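Mivov Utensil Storage Project, progress report, January
Prepared for Danko by Izzati Pasaribu

Work package 3 (countertop storage) is on schedule. The Grullville kitchen list now holds 29 utensils, each with length, handle shape and hanging position entered. Spending to date is $2,804, all of it on stands, spoons and ladles.

Hanging trials on the round-base stand began on Friday – the slotted spoon was taken first. The stand is set on the gridded white board, toward the back of the table, and each utensil is hung from the hook crown.
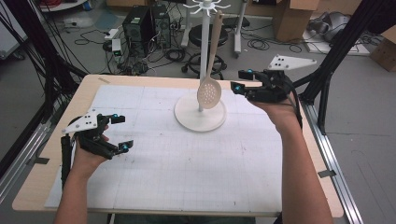

Round-base stand with slotted spoon, bowl just above the base.

Clearance under the bowl is small, and longer handles will need a taller pole. Vitalii Kovalchuk has asked Gridus for a quote on one. The target remains 100 hangings per utensil; the ladles are next, followed by the turners.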